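Getting a water line out to the back lot

I have now spent more of this year talking about pipe than I have talking about anything else, including my job, and I figure if I write it all down I might stop bringing it up at dinner.

Some background for anyone who hasn't had to sit through it in person. We bought the back lot in Pandcombe a while ago with the idea of putting a small house on it. The front lot has water, sewer, gas, the lot (sorry). The back lot has grass. The nearest water main runs along the road, and between the main and the spot where we want a kitchen sink there's a long gravel lane that we share with the neighbors on the Jillotcombe side. On the first drawing it looked like nothing. A thin blue line! You could draw it with a ruler!

So I called the water company, very cheerful, and asked what it would cost to hook us up. The person on the phone was lovely and told me they only do the part from the main to the edge of the road. Everything past the meter is ours. I had somehow gotten to this age believing that the water company brought water to the house. They bring it to a little box in the ground and wish you well.

Their part was quoted at $2416, which I thought was a lot until I got the first quote for our part. I won't put that one here. I read it standing up in the kitchen and then I sat down.

What I learned over the next few weeks is that you're allowed to shop around for the private side, and the prices are all over the place. We ended up with a small outfit called Sang that does utility trenching for farms and the odd house, and they were the only ones who came out and walked the lane before giving me a number. The other two worked it out from the satellite view. One of them had the trench going straight through the neighbors' pear trees.

The big lesson from that walk was to put everything in at once. I'd been thinking about water, and only water, because water was the thing I'd called about. But the trench is the expensive part, and the pipe is almost cheap next to it. So the power line goes in there too, and an empty conduit for internet, each at its own depth with the right gap between them. The county has rules for the spacing and the inspector does bring a tape measure. The water line has to sit below frost depth, and the electric goes higher up with warning tape over it. I had never once thought about how crowded it is down there.

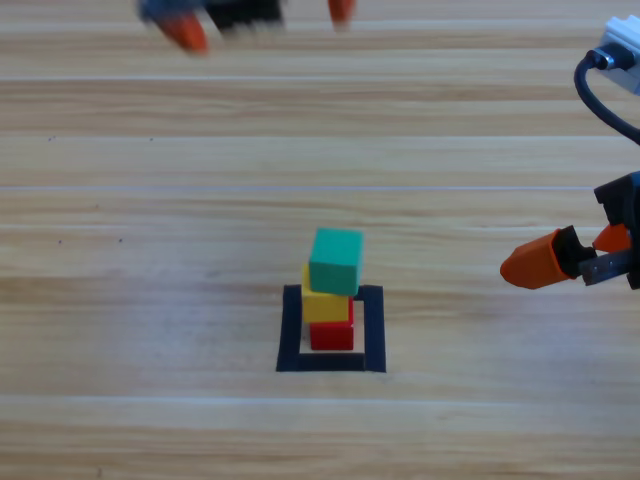 The meter box was the part that gave me the most grief, which I did not see coming. You have to say where you want it before anybody digs, and I kept changing my mind between the grass strip, the edge of the lane and a spot by the fence that turned out to be on somebody else's land. Looking at a plan didn't help me one bit. I'm someone who needs to see a thing laid out, like a square outline in black tape on a pale wooden tabletop, and then I can tell you right away if it belongs there or not. So I went out with four stakes and some string, made a square on the grass strip, and left it for a week. I tripped on it twice taking the trash out. We moved it closer to the fence (our side this time) and I haven't had a doubt since.

Then came the easement. The lane is shared, so we needed a signed agreement with the neighbors saying the pipe can stay there forever and that we can dig it up if it leaks. They were great about it, and I'd still tell anyone to start on this paperwork first. It took six weeks, most of it spent in a pile at the county office over in Prostusdale, waiting for a stamp. I'd assumed the digging would be the slow bit. Sang had the whole trench open, the pipe laid and the pressure test passed in the time it took me to get one phone call returned.

A few odds and ends, if you're about to do this yourself. Call the free locating service before anybody puts a shovel in, even for fence posts. Take your own photos of the open trench with something in them for scale – you'll want to know where that pipe is in ten years and your memory will be no help. Ask who puts the gravel back, and get it in writing. Ours was left out of the quote and I had to go back and ask, which was awkward. Go one size up on the conduit, too. Pulling a cable through a tight one is miserable, I'm told, and the difference in price was less than our pizza order that night.

The trench is filled in now and the lane looks like a lane again, a bit humped down the middle. They say it'll settle by June. Next up is the septic, and I've already been told I'm not allowed to mention it before coffee.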